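Totudar Lime Plaster System for Solid Masonry Walls

Products / Interior Finishes / Lime Plasters

The Totudar Lime Plaster System is a three-coat interior plaster for use on solid brick, rubble stone and mixed masonry. It is supplied for the repair and complete replastering of older buildings in which the walls were built without a cavity and were intended to release moisture through their surfaces. The system consists of a base coat, a leveling coat and a finish coat, together with a reinforcing mesh for use at changes of background.

All three coats are mixed at the Kesberg works and delivered either as dry material in bags or as wet material in sealed tubs. The two forms may not be combined on the same wall. Orders for partial replastering should state which form was used in the earlier work, if this is known.

Suitable backgrounds

The base coat may be applied directly to soft and medium brick, limestone, sandstone and existing lime mortar that is sound and free of dust. It may also be applied to timber lath, provided that the lath is securely fixed and has been dampened on the day of application. Dense stone and hard engineering brick require a preparatory splash coat, which is ordered separately.

The system is not to be applied over gypsum plaster, cement render, vinyl paint or bonding agents. Where these are present they must be removed back to the masonry. Small areas of cement pointing may remain if the surrounding joints are open and the pointing is recessed below the face of the wall.

Preparation

Walls should be brushed down from the top and dampened with clean water until the surface no longer draws water quickly. Deep hollows are to be filled in advance with base coat and small pieces of stone or brick, and left to firm up before general plastering begins. Electrical chases should be cut and filled at this stage. Back boxes, conduit and pipe brackets in contact with the plaster should be of a corrosion-resistant type.

Salts found on the surface must be brushed off dry and collected. They should not be washed into the wall. Where salts return within a few days of brushing, the cause should be identified by the building surveyor before an order is placed.

Application

The base coat is applied by hand or by machine and scratched to form a key while still soft. The leveling coat follows when the base coat can no longer be marked with a knuckle but can be marked with a thumbnail. The finish coat is applied in two thin passes and closed with a steel or wooden float according to the texture required. Work should proceed across a full wall without a break. If a break cannot be avoided, it should be made at a corner, a pilaster or the side of an opening.
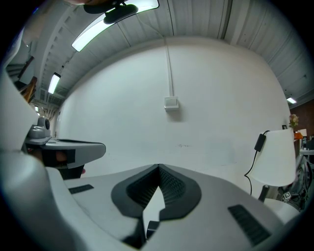

Technical text: Minttu Heinonen, Interior Finishes
Reviewed by: Raimo Honkanen, Conservation Products

Air temperature during application and curing must remain above 6 degrees Celsius. Windows may be opened for ventilation, but direct drafts and strong sunlight on fresh plaster should be prevented with sheeting or closed shutters. Fan heaters and dehumidifiers must not be used to force drying. The finish coat should be misted lightly with water each morning and evening for the first four days, and more often in dry weather.

Limewash and silicate mineral paint may be applied once the finish coat has cured to an even color. Wallpaper is not recommended on exterior walls. Paints that form a film are excluded under the terms of supply.

Supply and storage

Product code: 1257
Form: dry bag or wet tub
Bag weight: 30 kg
Minimum order for delivered goods: 400 kg
Color: natural off-white (finish coat); buff (base and leveling coats)
Mesh: supplied by the roll, cut to length on request

Dry bags must be kept off the floor in a covered store and used within the period printed on the bag. Opened bags should be folded closed and used first. Wet tubs may be stored in an unheated building if protected from frost. A thin layer of water standing on the material is normal and should be stirred back in before use. Material that has frozen is to be discarded.

Reference project: Koivisto House

The system was specified for the replastering of the ground floor and main stair at Koivisto House, a former manor that had been converted to offices and later left without heating. Cement render had been applied to the lower walls during the conversion and was removed in stages, with the masonry left open through the summer. Plastering began in September with the north rooms and was carried out by Plillis, the main contractor for the interior works.

The project architect, Ulla Lindqvist, required that surviving areas of early plaster be kept wherever they were still attached to the wall. New material was therefore brought up to the edges of the old in several rooms, and the finish coat was floated by hand to follow the existing surface. Cornices in the stair hall were run in place using zinc profiles cut from tracings of the originals. Ville Partanen supervised the plastering for the contractor.

The leveling coat in the east room took almost twice as long to firm up as had been allowed for in the program, and painting of that room was moved to the final phase. The remaining rooms were handed over in the planned order.

Samples and technical advice

Finished sample boards are available to architects, surveyors and contractors on request. Trial panels on site are advised for any building in which the background varies from room to room, and should be left in place until the color has settled. Requests should include a short description of the wall construction, the present finish and the intended decoration.

Inquiries concerning specification are handled by Fengying Lu at the Kesberg office. Orders, delivery dates and returns are handled by the sales desk, which is closed on Sunday. Unopened dry bags may be returned by agreement if they have been stored as described on this page. Wet tubs and cut mesh cannot be returned.

Related products

Totudar Splash Coat
Totudar Limewash
Totudar Reinforcing Mesh
Totudar Fine Repair Filler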